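July 13, 2025

So we crossed 900 episodes last night, and I celebrated by eating cold noodles and staring at a progress bar. I promised an update back in February and then went quiet, so let me catch you up on the kitchen project (we're calling it Ponora now, after losing a long argument about names).

The short version: I spend my evenings driving a simulated robot arm around a simulated kitchen, doing chores badly and then slightly less badly, and every run gets saved so a policy can learn from it. Kosmas Psarras does the same on his end and we pool everything on Sundays. He has recorded 508 of the good ones. I have not, and he mentions it a lot!

My favorite part of the set is the pot family. Lift the pot, hold it, put it down somewhere sensible – that's the whole job, and I still find new ways to clip the rim with a finger. The pot is round and white and the handles are small, so you end up thinking hard about where you come in from.

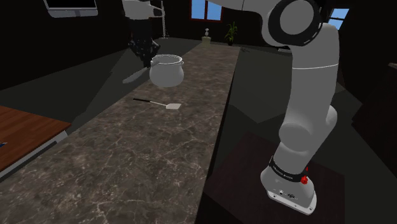
Anyway, what I've learned is that my clean runs are kind of useless on their own. The first policy we trained (on Calton, our old dataset, may it rest) was gorgeous as long as everything began exactly where I liked it. Move the spatula over by a hand's width and it would reach for thin air with total confidence. So now we shuffle the starting layout every time, and when I miss a grasp I don't hit reset. I back up, try again, and keep the whole mess in the file. Kosmas was against this for weeks. Then he trained one with the recoveries and one without and stopped arguing, which from him is basically a parade.

The sink family is harder and I grumble through all of it. You're reaching down past a rim into a dark hole, and from most viewpoints you lose sight of the fingers right when you need them. I've started slowing way down for the last little stretch, and then I worry I'm teaching the robot to be nervous around sinks.

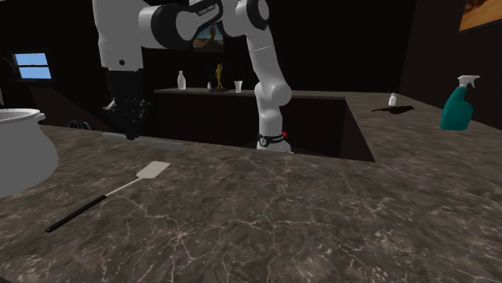
Gripper down in the sink, spatula and pot out on the near counter.

We still have to label it all. My plan was one sentence per episode, typed right after I finish, while I remember what I was going for. My reality is 522 episodes with no sentence and a Sunday I'd hoped to spend outside. If you've got a labeling routine that doesn't make you want to lie on the floor, please leave it in the comments.

Next up is Skamar, the drawer tasks. Kosmas has already claimed the easy drawer.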